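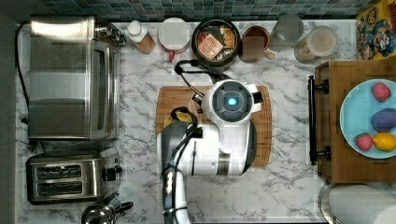 1. Introduction and scope

The report deals with the storage and use of small items on a domestic kitchen counter. The work was carried out for the second-year module in Product and Interior Design, under the working title Hultmont. The host kitchen is in Cletbridge and is used daily by a household of four adults with different mealtimes.

The question set at the start was a narrow one. A straight run of worktop has to hold appliances that stay plugged in, containers that are opened several times a day, and a clear area large enough for preparing food. In most kitchens of this size the three uses compete. The aim was to find an arrangement in which the clear area survives a normal week without anyone having to defend it.

Cupboards, the sink and the refrigerator were left out of the study. So was lighting, although it came up in the interviews and is mentioned again in section 7.

2. Existing conditions

The worktop has a white marble pattern with grey veining. The wall behind it is finished in small square tiles in mixed blues, teals and greys. Neither surface was to be altered, drilled or covered, which ruled out rails, hooks and wall shelves from the beginning.

The appliances on the counter are a toaster oven, a two-slot toaster and a kettle, all in stainless steel. They stand together along the left side. The toaster oven is the largest single object on the worktop and sets the depth of everything placed near it.

The household had already tried one rearrangement before the project began. The appliances had been spread along the full length of the counter so that each had space on both sides. The residents reported that this left no continuous area for a chopping board, and that the gaps between appliances filled up with post, keys and fruit. The arrangement was given up after a fortnight.

3. Method

The study used three methods in sequence.

3.1 Diary. Each resident kept a written diary for 7 days. Entries recorded what was taken from the counter, where it was put back, and whether anything else had to be moved to reach it. The diaries started on a Sunday, when the counter was cleared and wiped.

3.2 Interviews. Short interviews followed the diary week. They were conducted by Othmane Chraibi in the kitchen itself, so that residents could point at things. Notes were taken by hand and typed up the same evening.

3.3 Layout trials. Three layouts were set up in turn, referred to as A, B and C. Each was left in place for the same length of time. Residents were asked not to correct a layout during its trial, but to write down each occasion on which they wanted to.

Reach was measured with a tape from a standing position at the front edge of the worktop, with the shoulder square to the counter. Anything that required a lean or a step was recorded as a poor reach regardless of distance. This is a cruder test than the one in the module handbook, but it could be repeated by one person.

4. Sorting of items

The diaries were used to sort the items by how they are handled. Size and material proved to be poor guides, and the sort was done on handling alone.

Group 1: fixed items. These are plugged in or too heavy to move casually. The toaster oven, toaster and kettle belong here.

Group 2: open containers. The contents are taken out and the container stays where it is. The black pot of tea packets is the clearest case. Residents never recorded moving it in order to use it.

Group 3: closed or carried items. The item is picked up, used elsewhere on the counter and returned. Small bottles belong here, and they are the items most often returned to the wrong place.

Group 4: working surfaces. The chopping board is the only member. It was first listed under Group 3, then separated when the diaries showed that it is hardly ever put away. For planning purposes it is better treated as a piece of the worktop that happens to be made of something else.

The distinction between Groups 2 and 3 had the greatest effect on the final layout. An open container can stand at the back against the tiles, as a hand goes in from above. A carried item at the back has to be lifted over whatever stands in front of it.

5. Layout trials

5.1 Layout A placed all containers in a single row against the wall, with the board centred in front of them. The row was easy to wipe around. Its weakness was at the ends, where residents pushed new items in beside the existing ones and the row crept towards the board.

5.2 Layout B moved the tall items to the corner and left the middle of the wall bare. Residents liked the appearance. The diaries were less favourable – utensils in the corner were a poor reach from the board, and they were left lying on the worktop after use. B was the only layout that one resident asked to end early.

5.3 Layout C kept the row at the back but allowed low items to carry others on top. Two levels were permitted and no more. It also allowed a small round wooden turntable on the board itself, for whatever was in use during a meal or a task. 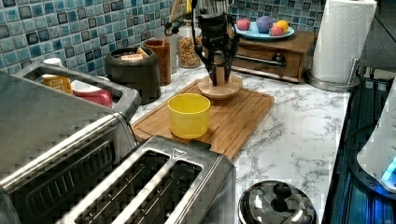
Figure 2. Board with yellow cup and round wooden base; containers along the tiled wall.

The two-level rule in Layout C was tested mainly with the small wooden box. The box has a drawer with a metal bar handle, so its contents can be reached from the front while something rests on the lid. A light blue oval plate was used as the upper level. The plate has the practical advantage that it lifts off in one movement with whatever is on it, and the box can then be pulled forward.

The glass jar was kept in the row in all three layouts. Clear sides mean that the level of the contents can be checked without opening or lifting it. The residents had previously kept a second, opaque container for the same purpose and could not say from one week to the next how much was in it.

Paper towels were a point of disagreement. The roll is used from the board and from the sink, which are at opposite ends of the run. A holder with a round steel base in the corner was accepted as a compromise. It stands upright without fixings and can be carried across when needed.

6. Results

6.1 Clear area. Layout C kept the largest usable area around the board at the end of its trial. Layout A began with a larger area and lost part of it. Layout B was close to C on this measure but did worse on reach.

6.2 Misplaced items. Residents recorded 10 corrections they wished to make during Layout A, most of them at the ends of the row. Layout C produced 3, all involving the turntable. On each occasion it had been left on the board after it was no longer needed, and it was in the way of chopping.

6.3 Turntable. The turntable divided opinion. Two residents found it useful for keeping small things within reach. The others regarded it as another object on an already busy board. The diaries suggest that it works when the board is used as a serving surface and hinders when the board is used for cutting. It should be kept, but off the board by default. No permanent place for it was found within the study.

6.4 Cleaning. Time spent wiping the counter was not measured. Residents were asked to rate each layout for ease of cleaning, and the ratings were too close to be of use. The groove around the edge of the board was mentioned in every interview as the part that collects crumbs. A board without a groove was considered and rejected, on the grounds that the groove is there to hold liquid and the household cuts a good deal of fruit.

7. Limitations

The study covers one kitchen and one household. The layouts were tried in a fixed order, and residents may have become more careful about putting things back as the weeks went on. Reversing the order in a second household would show whether this matters.

The diaries depend on residents noticing their own habits. One diary has a gap of two evenings. It was kept in the results without correction.

Lighting was excluded, but two residents said that the back row is harder to read in the evening and that they choose containers by shape at that hour. If this is general, differences in height and outline within the row are worth more than labels.

8. Recommendations

Keep fixed appliances grouped at one end, even where this puts two of them closer together than seems tidy.

Put open containers at the back and carried items in front of or beside them, within an easy reach of the board.

Allow stacking to two levels only where the lower item opens from the front.

Treat the chopping board as fixed, and plan the row around it.

Leave one free space in the back row. Layout A failed at the ends because it had no slack, and new items will arrive whatever the plan says.

9. Further work

A prototype back-row tray, with the working name Fonel, has been drawn up but not built. It would give the row a defined end without touching the tiles. The first drawing is too deep for the space beside the toaster oven and needs to be revised. Zerouali, the workshop partner for the module, has offered offcuts for a full-size mock-up in January.

Appendix A contains the diary template. Appendix B contains the reach measurements for each layout, with the layouts labelled as in section 5.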